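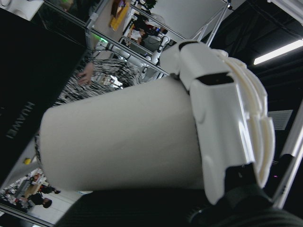 The Karireo Hand Kit is a robot hand that schools, libraries and science clubs can borrow or buy, and we have been reading all about it so that we can tell you how it works. It comes from a company called Brovier, and it is meant for people who already have a robot arm and would like that arm to pick things up. Picking things up sounds easy, doesn't it? You do it all day long, with spoons and socks and pencils. But look at how the white fingers curl around that big pale cylinder, one stacked next to the other, a bit like your own fingers around a rolled-up poster. Every one of those fingers has to stop at the right spot. If they close too little, the thing slips out. If they close too much – crunch!

So how does a robot hand know when to stop? Well, your own hand has help from your skin, which sends little messages up to your brain. "It's touching me now," says your skin, and your brain says, "All right, that's enough squeezing." The Karireo hand has small sensors that do a similar job. They feel how hard each finger is pushing and send that news to a computer, and the computer tells the motors to keep going, to ease off, or to stay just where they are. All of this happens again and again, much faster than you can say "robot."

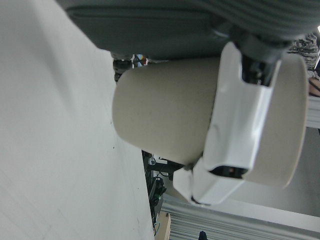 A jointed finger wraps around a beige cup.

Cups are a favorite practice object, and there is a good reason for that. A cup is often wider at the top than at the bottom, so a hand that grips it has to follow a slope. Try it yourself at home with an empty paper cup (ask first, please, and make sure there is no juice in it). Hold it gently with two fingers and your thumb, and then squeeze a tiny bit more. Can you feel the side begin to bend? That small bend is just what a robot hand has to learn to notice.

The kit comes with a lesson program named Porker, which is a very silly name, and we like it a lot. In Porker you choose a grip from a picture menu and then watch the hand try it.
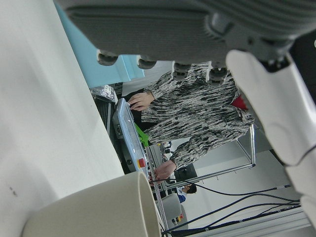 After that you can change one thing, such as how fast the fingers close, and have another go. There is also a booklet called the Bárány Book of Grips, full of drawings of hands holding eggs, keys, brushes and balls. A grown-up needs to be there the whole time, because moving joints can pinch, and there should be a stop button close by that everyone knows how to reach.

The kit costs 1,384 dollars to buy, or 285 dollars to borrow for a month. That is a lot of allowance! Most families will want to ask at a library or a club. New kits go out in November. 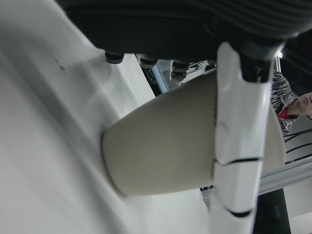
Can the hand work without a robot arm?
It can open and close while it is fixed to a stand, but it needs an arm to reach for things and lift them.

If your class would like to try one, ask your teacher to write to Brovier and say how many children will be taking turns. And while you wait, keep practicing with that paper cup.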